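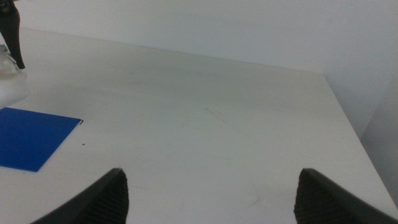

Renell Work Table and Blue Surface Mat
Equipment Services, Shared Furniture and Fittings

Last updated: 17/05/2021

The Renell is a general-purpose table with a white top, held by Equipment Services for sorting, display, inspection and light packing. It is supplied to departments on internal loan together with the Zurik mat, a flat blue rectangle that marks out a place for the article being handled. The two items are catalogued separately and may be requested separately, although most borrowers take them as a set.

Table

The top has a matt finish and is intended to be used without a cloth. Small variations in tone across the surface are normal in this range and are not treated as a fault when the table is returned. The edges are straight and the corners square, which allows two tables to be placed end to end where a longer surface is required.

The Renell should be positioned on a level floor. Where it is placed against a wall, a gap must be left so that the rear edge does not mark the paint. Pale, plain walls are preferred for display work, as small articles are easier to make out against them. The maximum distributed load is 68 kg. Borrowers must not sit or stand on the table, and must not use it as a cutting surface.

Mat

The mat lies flat on the table without adhesive or clips and may be turned to any angle. Its colour was selected to contrast with the white top and with the pale articles that make up much of the footwear and accessories collection. A white sandal, for instance, is readily distinguished on the blue, and its outline can be checked without the article being picked up a second time.

One article should be placed on the mat at a time. Footwear is to be set down singly, including where a pair has been received, and the second shoe is to be kept in its tray until the first has been recorded.

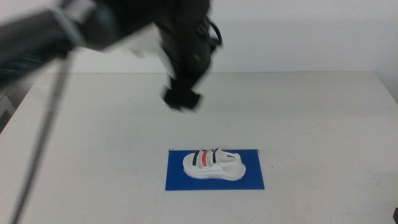 The remainder of the table is to be kept clear during handling. Trays, labels and writing materials belong on the side shelf. Articles awaiting attention are not to be stacked at the back of the table.

Mats that have been stored rolled may lift at the corners. They should be laid flat overnight before use. A mat with a permanent crease is to be returned for exchange, and no charge applies.

Care and cleaning

Wipe the table and the mat with a damp, lint-free cloth and a neutral cleaner, then dry both before any article is set down. Solvents, abrasive pads and bleach will dull the colour of the mat and must not be used. Ink marks should be reported at the time of return. Borrowers should not attempt to remove them.

Loan conditions

The standard loan period is 25 working days, renewable once on written application. A borrowing unit may hold no more than 2 tables at any time. Requests for the December display period should be lodged early, as the full holding is normally allocated.

Catalogue entry: 186
Table: Renell, white top
Mat: Zurik, blue
Replacement mats: Hsu stores counter, on presentation of the damaged item

Enquiries regarding availability should be directed to Kanchan Negi, Equipment Services. Questions concerning the handling of footwear and accessories should be directed to Delphine Escobedo, Collections. Delivery to upper floors must be arranged in advance and is subject to lift access.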